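Geltby bench book, June
Tarnish in board boxes, readout of the long run

Start 8:40. Run closed at 1,896 hours on the Brennan cabinet's own clock. Clock agrees with the wall log once the power cut is taken out. The cut was overnight, door stayed shut, the chart shows temperature drifting down and coming back up with no overshoot. I am counting those hours as off the run.

Question as written at the start: does plain carton board darken polished silver and brass faster than air in the same room, and if so, does a loose lid make it worse. The customers in Atilville keep asking why pieces stored in the carton they were shipped in come back yellow at the edges. Our standing answer has been sulfur in the board. We never had our own data for it.

Coupons: 26 in total, silver and brass, cut from one sheet each, same polish, same solvent wipe, handled with nitrile gloves after the wipe. 23 gave usable readings. The other three are set aside: two brass with a fingerprint etched in near the hole (mine, from hanging them), one silver that came off its thread and lay flat on the board for an unknown time. I have kept the flat one in a sealed bag, as the contact face is interesting in itself, but it does not belong in the table.

Conditions: board from Galen, the uncoated brown, and a second lot with a white outer liner. Boxes made up without glue, tabs only, so that adhesive is out of it. Lids either closed, resting loose, or off. Control coupons on the open rack on the cabinet's middle shelf.

Most of what we hear about at the counter is much less tidy than this. Cartons get used as jewelry storage with the flaps up, mixed metals together, chains next to leather or elastic, and the whole lot sorted through on a table a few times a year.
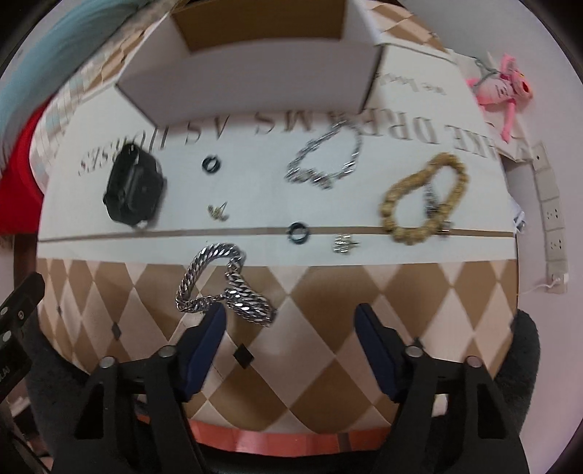 Handling is the variable I left out on purpose, and it is probably larger than anything in the list. Skin salts would swamp the board effect on brass within days. If we run again, a handled set should go in beside the clean set, with one person doing all the handling.

Readout. Color by the bench meter, each coupon read at center and at both ends, instrument zeroed on the white tile between coupons. Ka-ming Chung read the second half so that my eye on the positioning would not bias it. We overlapped on a few and agreed to within what the meter repeats at.

Silver, lid closed, brown board: yellow along the lower edge, clear in the middle. The gradient points at the board floor, which is the nearest surface. Consistent across the set.

Silver, lid loose: less color than closed. I had expected more. Either the loose lid lets the board's vapor out faster than it lets room air in, or the room air in the cabinet is cleaner than I assumed. The cabinet filter was new at the start, so the second is likely. This means the open controls flatter the open condition, and the whole comparison applies to a filtered cabinet and to nothing else until we repeat it on a shelf in the shop.

Silver, lid off: close to the control. Cannot separate them.

Brass, all conditions: dull overall, no edge pattern, and no ordering by lid that I would defend. Brass seems to be following humidity. The humidity trace has a long hump in the middle where the water tray was overfilled. That was logged late, by me, and the time against it is a guess.

White-liner lot: same as brown, within the spread. The inside face is brown in both lots, so the metal was looking at the same material either way. I should have turned half of those boxes inside out. Wasted condition.

Flat silver coupon: contact face shows a mottled brown print, much darker than any hanging coupon. If this holds up, contact matters more than vapor, and the advice to customers changes from "use a different box" to "put something between the metal and the box." Cannot say so on one coupon that fell off a thread.

Tissue. Assunta Rinaldi asked whether ordinary white tissue would do as the barrier. Do not know. Tissue stock varies and some of it is probably no better than board. Lead acetate paper on a few sheets would be quick. Use the fume hood, gloves, and the marked waste jar, and do it away from the polishing bench.

11:15. Left the draft table on the shared drive and put the book out on the desk for comments.

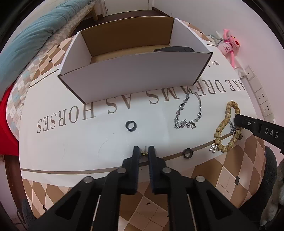 Noura Daher disagrees with taking the power cut off the clock. The coupons were still in the boxes, the board was still giving off whatever it gives off, and if anything the cooling would have pulled moisture onto the metal. Her view is that the run should be reported with the cut included and a note, and that dropping hours while keeping the coupons is inconsistent. She also wants the three rejects listed by coupon number in the table itself, with the reason beside each, so that a reader can put them back in and see what changes.

I accept the second point and have done it. On the first, the ordering between lids does not depend on it, since every box saw the same cut. Any rate would depend on it, so I have removed the rate column altogether. The time at the top of the page stays as the cabinet counted it, with the cut entered on the line below.

Remaining work, in no order:

Reweigh the silver. The balance was out for service when the run started, so the start weights came from the older one. Check both against the same mass before subtracting anything.

Ask Galen which mill the brown lot came from. The delivery note gives a lot code only.

Contact test: silver flat on board, on tissue over board, and on glass. Small weight on each so the contact is repeatable. Pao-chu Mok has offered the steel slugs from the old press, which would need a wrap of film.

Move one control rack out of the cabinet to the open shelf behind the counter, with the spare logger.

Change the hanging thread. The knot slipped on the waxed one. Fishing line, double loop.

Coupons back in the desiccator at 4:50, polished side up, glass spacers between.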